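The Planner Now Has to Show Its Work

Bavulach, the motion planner maintained by Renata Jasińska and Behrouz Shojaei at Priteo, rejects a path before the controller sees it. Version 3 samples up to 200 candidate trajectories per request, checks each against the collision mesh and logs the reason for every refusal. Most of the tuning is done in simulated dining rooms, where thin objects such as spoons strain the mesh resolution.
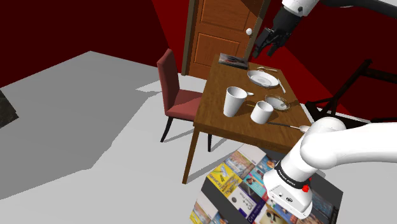

Why log rejected paths at all?

A rejected path records which constraint failed and by what margin, so a bad mesh can be told apart from a bad cost weight.

Shojaei replays the log at 30 hertz beside the wrist view. The June build added 271 regression cases, many of them built on stale depth data near table edges.
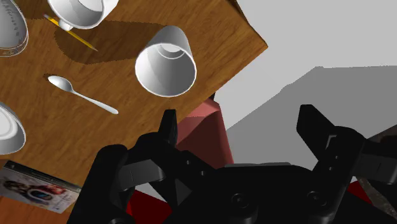 Simulated gripper, fingers open, with a white cup above the tabletop.

Jasińska wants the solver's time limit moved into the config file next.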